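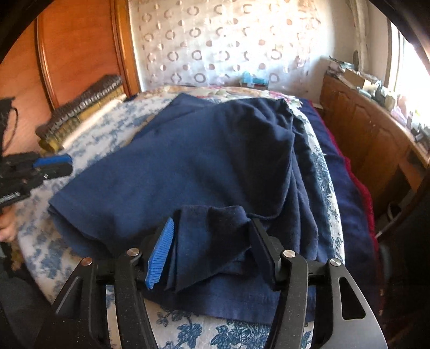
Home Topics Ask Groups Events Sign in

Organising a robot open day at home: how do I keep visitors interested in laundry?

March 2022, posted by teasel_and_twine in Visits and Open Days

Hello all, and please forgive a long post, I never learned to write a short one. Our neighbourhood group in Dravidley goes out on a visit every so often (the water works, the seed library, a very good afternoon at the bus depot) and last month a few of us went to see a demonstration put on by Cidow. They work on robots that are meant to handle cloth, and the way they go about it is to have a person do the job first with grippers held in the hand, so that the machine has something to learn from. I had pictured a gleaming laboratory. It was a bedroom! Bed, wardrobe, a cabinet with everyday bits and pieces all along the top, and a big navy garment heaped on a blue and white flowery sheet, with the grippers taking hold of it a fold at a time.

I was completely won over. I could have watched for hours. Some of our party, I have to say, could not, and I heard a fair bit of shuffling and one whispered enquiry about the car park. It is slow work, and with everybody crammed in at the end of the bed it was hard for the people at the back to see what the two black jaws were up to.

The trouble is that I came home so full of it that I offered to host the next one. Cidow are happy to come to us in June, and my spare room has been volunteered. It's a decent size but it is still a bedroom. I have 2 hours with them and a list of people who want to come which is longer than I expected, and I'd love to hear from anyone who has done something like it. How do you split people up? Do you let them have a go? Should I tidy the room to within an inch of its life or leave it as it is? And what do you do with the ones who are waiting? I did ask Cidow and they were lovely about it but they said it was up to me, so that was that.

Sorting by: most helpful

pegbag_marian_way
I'm so pleased you asked, as I have hosted twice for the library group in Leiva and made every mistake there is the first time, so you may as well have the benefit.

Small groups, first of all. I let everyone in together at the start and it was hopeless. The second time we had a few people in the bedroom and the rest in the kitchen with a pot of tea, and we swapped over whenever a garment was finished. It runs itself once people understand that the kettle is part of the programme. Put your chattiest friend in the kitchen and your most patient one by the bedroom door.

Tell people what to look at before they go in. I can't stress that enough. If you simply say "come and see the robot thing" they look at it for a minute and think, well, that's a garment being moved about. But if you say to them, watch how the grippers find an edge, watch whether they take one layer or several, then all of a sudden they are leaning in and arguing with each other about it. We had a retired upholsterer who got quite heated over where she would have picked up a hem. Cloth is dreadful stuff to get hold of when you can't feel it, and dark cloth is worse, you can lose a whole sleeve in the shadows. Anyone who has tried to pair black socks of an evening will be on the gripper's side from then on.

Ask them to do part of it on a board as well as on the bed. I think the board is far and away the better place for visitors. The work is higher up, there's an edge to it, and a dark garment shows up nicely on a pale cover. Our group woke up the moment things moved there.

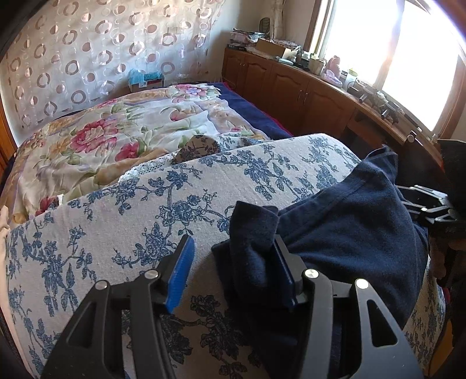
On the board: jaws open, with a fold of the navy cloth standing up beside the right-hand pad.

You'll see how near you want to be. The pads have lots of tiny ridges on them, and people do love to have those pointed out — ask nicely whether your visitors might look at a gripper during a break, when it isn't wanted for anything. As for having a go, I would say yes, but at the end, and with a tea towel. Whoever is demonstrating will have their own way of doing things and it isn't fair to have half of Dravidley mangling their garment in the middle of it.

And leave the room alone! I cleared mine until it looked like a boarding house and the young woman from the firm was really rather disappointed. They like a proper lived-in room. Do shift anything breakable from beside the bed, and roll up the rug if you have one, but a crowded cabinet top is no bother to anybody. I'd leave the floral covers on too. Pretty bedding makes it feel like a visit to somebody's house, and that's half the charm.

One last thing, do think about your window. We had strong sun coming in over the cabinet and the people facing it could hardly see. Stand them with their backs to the light and draw the curtain a little if the demonstrators don't mind. I'd walk the room at the same time of day beforehand, with a cup of tea, and see where you squint.

Good luck with it, and please come back and tell us how June goes.

bondo_bus_771
Went to one of these in Bondo. Bit dull, nice cake. Bring a chair.

slowthimble239
I agree with nearly all of what pegbag has said, apart from the tea towel. A tea towel is flat and square and well behaved, and people come away thinking the whole business is easy. Give them something with a collar and a few seams, an old work shirt would do, and let them find out! My husband spent ages trying to get one corner to lie down and has spoken respectfully of robots ever since.

I'd add a sheet of paper by the door for people to write down their questions. Ours were shy about speaking up while the demonstrator was concentrating, and quite right too, you wouldn't talk to someone threading a needle. We then did all the questions together in the last part of the visit, with everyone perched on the stairs. The best was from a lad who wanted to know whether the machine would ever learn his gran's way of folding or only the firm's way. The answer went on for some time and I wouldn't like to swear that I followed it, but it was a very good conversation and it carried on down the path.

Check where the leads are going to run as well, if they bring anything that plugs in. My spare room has its one useful socket behind the wardrobe and we only found that out with everybody watching. If you have an extension lead, put it out the night before, and tape it down along the skirting where people will be coming and going.

teasel_and_twine
Oh, thank you both, and thank you for the chair tip as well, bondo, I shall put some on the landing. I've written to Cidow to ask for more time at the board, and I've found a dreadful old shirt with a collar. The patient friend for the door is sorted. I'm still deciding who is chatty enough for the kitchen, there's some competition.

This thread has been viewed 1063 times.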